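2026-03-12

# «Uma casa fala quando lhe tiram os móveis»

Huguette Hiebert recebe-me de chinelos e pede-me que não pise o terceiro degrau. Pergunto se está partido. «Não, range, e o vizinho de baixo aponta tudo num caderno.» Assim começa a conversa com a mulher que há anos se dedica a esvaziar as casas dos outros, ofício para o qual a língua portuguesa ainda não arranjou um nome decente e a administração fiscal arranjou um código.

A empresa chama-se Skaltora. O nome, garante, não quer dizer nada. «Queria uma palavra que não cheirasse a mudanças nem a funerais. A minha irmã disse que parecia um xarope. Ficou.» Os clientes são herdeiros, quase sempre, e chegam em grupos de irmãos que não se falam desde o batizado de alguém. Querem a casa vazia até julho, porque em julho querem vendê-la, e juram que lá dentro não há nada de valor. Depois aparece uma molheira e voltam todos a falar-se, aos gritos.

«A molheira é sempre o problema», diz Huguette. «Joias, dividem-se. Dinheiro, divide-se, às vezes até com educação. Mas uma molheira lascada que esteve em todos os natais não se parte em quatro.» Já viu um advogado ser chamado por causa de uma. O serviço inteiro, marca Marnitz, tinha 94 peças e foi vendido por menos do que custou a consulta.

Conta-me o caso da casa Pawłowska, que ainda hoje lhe serve de medida para tudo o resto. Uma viúva, um corredor comprido, 855 frascos de doce vazios, lavados e arrumados por tamanhos. A família pediu-lhe que os deitasse fora sem dizer a ninguém. Ela levou três semanas a fazê-lo.

— Três semanas para frascos?

— Os frascos tinham etiqueta. A senhora escrevia o ano, a fruta e quem tinha jantado lá nessa semana. Eu ia ler e ia-me sentando.

Guardou algum? Olha para a janela. «Guardei os de marmelo.»

Sobre a moda da arrumação tem opiniões que pede para eu suavizar, e que suavizo: acha que é um disparate. A Hallia, loja de caixas onde já gastou mais do que no casamento, vende agora uma colecção em tons de areia para quem deseja possuir pouco. «As pessoas compram 12 caixas para terem menos coisas. Eu depois vou lá tirar as caixas.» Cobra à hora, acrescenta, e as caixas vazias demoram imenso.

O método dela é simples e um pouco cruel. Começa pela cozinha, onde há menos lágrimas, e põe tudo o que cabe em cima de uma mesa. Quem quer, leva. Quem hesita, espera pelo dia seguinte. As fotografias ficam para o fim, numa sala fechada, com cadeiras. Os brinquedos também deviam ficar, mas escapam-se sempre para junto das panelas e há invariavelmente um homem de cinquenta anos que encontra uma peça de encaixe e precisa de ir ver se o carro está bem estacionado.

Numa folha colada ao frigorífico leva a conta das casas: 410, até à data. Não sonha com nenhuma, diz, e logo a seguir descreve-me com todo o pormenor o papel de parede de uma delas, com perdizes.

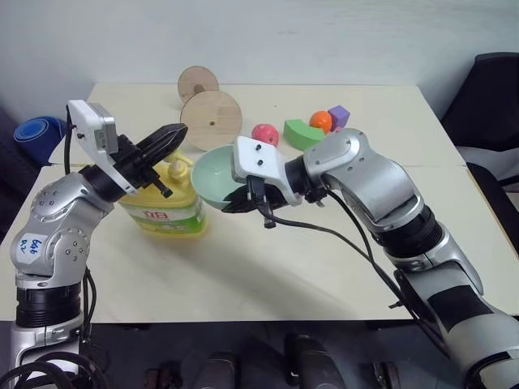

Jonas não concorda com quase nada disto e fez questão de mo dizer ao telefone, nessa mesma noite: para ele, a mesa é uma armadilha, porque ninguém escolhe bem com os irmãos a olhar, e metade do que se leva nesse dia acaba num contentor antes do Natal. Ele preferia listas, enviadas por correio, com prazo.

Leio isto a Huguette na visita seguinte. Ela ri-se durante bastante tempo. «Listas. Com uma lista, a molheira ia a tribunal.» Depois concede que a parte do contentor é verdade, e que uma vez foi ela própria resgatar de lá um candeeiro.

Pergunto-lhe, para terminar, quem lhe vai esvaziar a casa a ela. Aponta para os armários, que não me deixa abrir, e oferece-me mais café. Traz-mo numa chávena sem pires. O pires, explica, está com a irmã, e é um assunto de que não falam.

À saída esqueço-me do terceiro degrau.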